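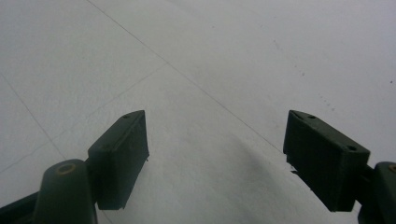
*Floor tiles, pale grey. See item 4.*

# Uledwood Hall: walk-round before the June craft fair

Checked by Keegan Ashby, Monday, starting 7.15 am. Copy to Reijo Heiskanen. Job number 2403.

What a pleasure to walk round this place with the lights all working! Comments are under each line, and anything marked ACTION wants doing before stallholders get their keys.

## Ways in and out

- [x] **1. Main doors open fully and stay open on the hooks.** Lovely and smooth since the new hinges went on.
- [x] **2. Fire exit by the stage opens with one push.** Tried it four times, fine each time.
- [ ] **3. Path outside the fire exit clear.** ACTION: two planters and a bike rack in the way. Reijo, could your lot shift them to the Leltmont Road side?

## Floors

- [x] **4. Tiled floor: no loose, lifted or cracked tiles.** Large square ones, so a rocking tile would show up quickly underfoot. I walked every row in hard shoes and found none. Really good result after last winter.
- [ ] **5. Mats flat, with no curled corners.** ACTION: the long mat at the kitchen door has a corner that catches your toe. Tape won't hold it — it needs replacing.
- [x] **6. Wet floor signs in the cupboard.** Yes, and clean too.

## Stalls and gangways

- [x] **7. Plan shows 54 tables, main gangway wide enough for a wheelchair and a pushchair to pass.** Tried it with both. Great fun, and there was room to spare.
- [ ] **8. Side gangways at least 900 mm.** ACTION: the one behind the Piment stall comes out at 700 on the plan. Move their back table towards the wall, or lose it. They do the chilli jams, so please let's move it!
- [x] **9. No cables across walkways.** Card readers are all on battery this year.

## Kitchen and urn

- [x] **10. Fire blanket and extinguisher in place, in date.**
- [x] **11. Urn lead and plug sound.** The old Domański urn passed again, bless it.
- [ ] **12. First aid box full.** ACTION: short of blue plasters and burn gel.

## Still to do

Items 3, 5, 8 and 12. I'll come back for those once the tables are up, and look at the gangways again with the stock out, when boxes tend to creep.

K. Ashby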